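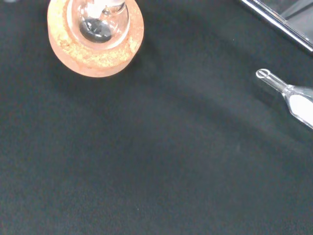

Light curtain keeps tripping on the palletizer, no product anywhere near it

mudflap_ray
Ok so I'm losing my mind a little. We've got a Gremlow light curtain on the infeed side of our palletizer and it drops out maybe twice a shift. No pallet, no person, no forklift. Reset it and off we go until next time. I've cleaned the lenses, checked the brackets, swapped the receiver cable. The safety relay is a Plonera, the basic 2 channel one, and its fault light never comes on. It just opens like somebody stuck an arm through. Ideas??

beltdriver48
Is it near a VFD? We chased the same thing for weeks and it was the motor cable lying in the same tray as the curtain cable. Moved it over, landed the shield properly, gone.

mudflap_ray
There IS a drive in that cabinet, a Caltside, but the curtain cable comes in from the other side. They only cross once.

ossie_t
I'd bet on alignment. Clean and tight doesn't mean aligned. Those things will run fine on a weak signal and then the conveyor starts up, the post shakes, and you lose a beam. Watch the signal LEDs on the receiver with the line running, not parked.

beltdriver48
If it was vibration it'd trip way more than twice a shift, come on. My money's still on noise.

ossie_t
Not if it only happens when a full stack lands. Ours did exactly that, up to 400 kilos dropping on the lift table. Good day it tripped once, bad day it wouldn't quit.

phasecheck
Before you move any cable, put a meter on the 24 volt supply and log min/max over a shift. A brake coil pulling in can sag it just long enough. And please don't let anyone "fix" this by stretching the filter time on the relay. That changes your stopping time and your safety distance with it.

mudflap_ray
Ha, the night guy already suggested that. I said no. Will log the supply first and then look at the LEDs while it's stacking. Fault history on the PLC says 236 trips going back to December btw, so it started before I got here

ossie_t
December is when we moved our Phuthong wrapper and bolted it to the same slab as the curtain post. Anything new near yours?

mudflap_ray
...there's a new wrapper. Going to go look at that post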